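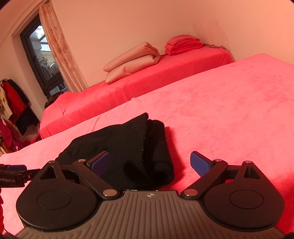

Every spring the same leaflets come round. Luninau in a weekend, gorge in the morning, ridge in the afternoon, raft home for supper. I've done it. I did it again this May and I'm writing this down quick before I forget why it annoyed me so much.

Too much in one go. Simple as that. Adventure holidays have turned into a shopping list and we keep paying for the list.

Take the gorge at Menance. Lovely bit of water, deep and green, swallows everywhere. We got 4 minutes at the big pool. Then back in the van, wet shorts and all, becuase the bikes were booked for noon. Bikes were fine. The track was fine. I couldn't tell you a single thing I saw from it except the back wheel of the one in front.
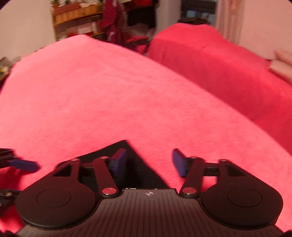

Page last changed: 7 Sep 2018

Then the hill. Posmont is 2287 metres and the leaflet says so three times, in bold. You don't climb it on the weekend trip, mind. You get driven up to the hut and walk the last bit. 558 metres of up, a photo at the cairn, down again. Some 100 people on the top when we got there, queueing for the same rock.

I don't blame the guides. Ours was good, knew every flower, kept having to stop halfway through a sentence to look at the time. What a waste of someone who knows things.

And the villages. One stop, one cheese tasting, one loo. The people there get a vanload of strangers for half an hour and then the dust. Would it kill anyone to stay the night? There are rooms. There's a bus, slow one, but it goes.
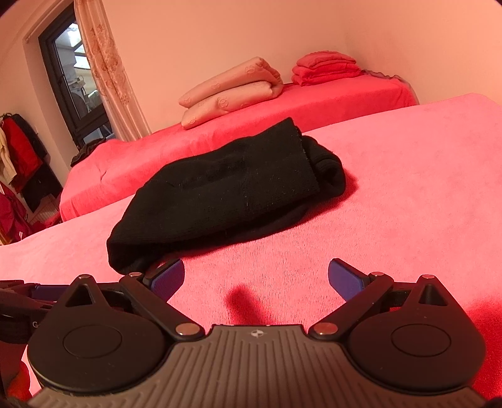

Cost comes into it too, I know. Folk have two days off and want their money's worth, and a weekend with three sports in it looks better value than a weekend with one. Fair enough. I've thought the same with the card in my hand.

But I went back to Hlongwane on my own after, just the river, two nights at the campsite by the bridge. Hired a boat, went down slowly, pulled in when I felt like it. Saw an otter. Ate a tin of beans on a gravel bank and didn't look at a watch till dark. Cheaper than the package – and I remember nearly all of it.

So a plea to the firms. Sell us one thing. A river, or a hill, or a long ride with lunch in the middle. Leave some gaps. Let the guide finish the sentance. Put the bus times on the leaflet where the summit height goes.

I'll be doing the walk up Posmont properly next year, from the bottom, if the knees allow.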